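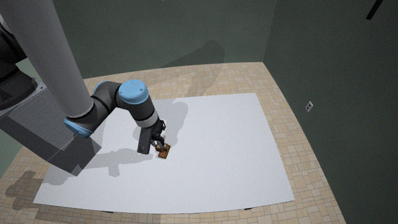 *Figure 1. Robot arm over a white table, simulated view.*

# Reading the Book of Ruth in Two Congregations

Student project report, Religion and Society course
26 June 2018

## 1. Why I chose this subject

In my home church the Book of Ruth is read mostly at weddings. The words "where you go I will go" are spoken to the couple, and many guests believe that a bride is saying them to her husband. In the text it is Ruth who says them to Naomi, her mother-in-law, after both women have lost their husbands. I wanted to learn how ordinary members understand this book, and if they connect it with duty inside the family today.

## 2. The two congregations

The first congregation is in Plirnel. It is an old parish with a stone church, and its register has 1508 names. Most of these people come only at Christmas and Easter. The second one is in Drirkuvwood and meets in a former school hall. It has 566 members, and a large part of them attend every week.

Both congregations use the same translation of the Bible, so I did not need to compare wordings. The pastor in Drirkuvwood preached on Ruth for four weeks before my visit. In Plirnel there was no sermon on Ruth this year. This difference is important for the results and I return to it in section 5.

## 3. Method

I held one group talk in each place, with 12 people in each group. Every talk took one evening. First we read chapter 1 aloud, then I asked the same questions:

- What does Ruth owe to Naomi?
- Is Orpah wrong when she goes back to her own people?
- Who in your life has the place of Naomi?

I took notes by hand and typed them the same night in Mindcombe, the note program which our department uses. I also read the Krishnan lectures on the family in the Old Testament, which are kept in the seminary library.

## 4. What people said

In Plirnel the group spoke mostly about Orpah. Several members defended her strongly. They said that she obeyed Naomi, who told her two times to go home, and that the Bible does not blame her with one word. An older woman said she had cared for her husband's mother for many years and that it was not a beautiful story while it lasted.

In Drirkuvwood the talk went quickly to God's plan. The members pointed to the end of the book, where Ruth becomes the great-grandmother of David. For them her loyalty is a step of faith, and the family comes second. One man did not agree. He thought that Ruth could not know anything about David, and that her choice must be judged by what she knew on the road.

The third question was difficult in both places. There were long silences, and I did not press anybody.

## 5. Discussion

I expected that the smaller congregation would be more strict about family duty. My notes do not show this. Both groups placed love above duty, but they gave different grounds for it. I think the sermons in Drirkuvwood had a clear influence, as some answers repeated the same expressions.

My groups were small, and the people came because they like to discuss. I can't say what the other members think. I would also ask the third question in writing next time, so that each person can answer it alone.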